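Search this site Search Go

Five furniture care tips I no longer believe

209 shares 2 comments

Every October somebody sends me a list of clever ways to look after wooden furniture, and every October I try a few of them on an old shelf in the shed before I let them near anything I eat off. Most do very little. One or two do harm.

Take olive oil and lemon juice. It looks lovely for an evening. Oil from the kitchen cupboard never properly dries, so you end up with a sticky film that collects crumbs, and the lemon adds nothing but the smell. If you want oil, buy a proper finishing oil and wipe off every bit of the surplus after the time given on the tin.

Then there is mayonnaise for white rings. I was told to leave it on for 60 minutes. I did, and got a faint improvement that I could have had from plain petroleum jelly without the pong.

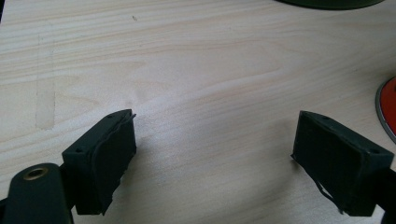 Walnuts rubbed over scratches are the tip I get asked about most, and I remain unconvinced. They darken a scratch slightly, fine, but that only helps if the wood is dark to begin with. On a pale top with wavy grain and a few darker streaks, a brown smear across the lines shows up worse than the scratch did. Deirdre Phelan swears by a matching wax stick, and there I think she's right, provided you test it underneath first. Work along the grain and stop early.

Tea bags as a cleaner? Weak tea is mostly water. A well-wrung cloth does the same job, followed straight away by a dry one.

What I do now is dull. Coasters, a damp cloth, and a mat under anything hot. Spray polish stays in the shop, as I've yet to see one do more than add shine for a day and make the next coat of oil harder to get on.

I'm still undecided about beeswax – it feels nice, but it marks if you so much as put a mug down.

2 comments

Rakiya Okafor
My mum did the mayonnaise for years. The rings are still there.

Damilola Lawal
Does the wax stick work on varnish?

Related
Does vinegar really descale a kettle?
Baking soda: what it can't clean
Getting candle wax out of a tablecloth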